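September, Wuvard hand kit trial, pm session

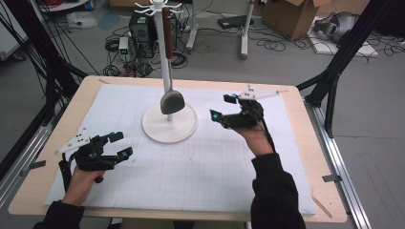
Both grippers on, spatula hanging on the hook stand, grid sheet taped at the corners.

Kit from Ridusik, on loan. Deciding whether to buy 2 pairs or send it back. Akihiko wearing, me on the log, Mayu running the tracking.

Strap fit — left OK, right rides up towards the knuckles once the elbow lifts. Tried one notch tighter, Akihiko's fingers went numb. Want a smaller size, ask Sadao if the quote covers it.

Marker plates: tracking holds while the plates face up. Lost the right one 11 times over the session, nearly all on wrist roll. Uchida kit did better on this but weighed a tonne.

Task = spatula off hook, lay on paper, back on hook. 73 good takes kept. Re-hanging is the slow bit, fingertip feel is poor thru the linkage. Lifting off is fine.

Cables are a nuisance. They drag at the wrist, need a clip on the forearm. Genji has velcro.

Price 1760 a pair before freight. Floltstead cheaper but no finger joints to speak of, so not realy the same thing.

To do
— re-mark the stand position on the grid, old marks confusing
— Hinata to check the calibration file against the manual
— email Ridusik re strap sizes and spare plates
— leave the colour of the base alone for now, white is tracking fine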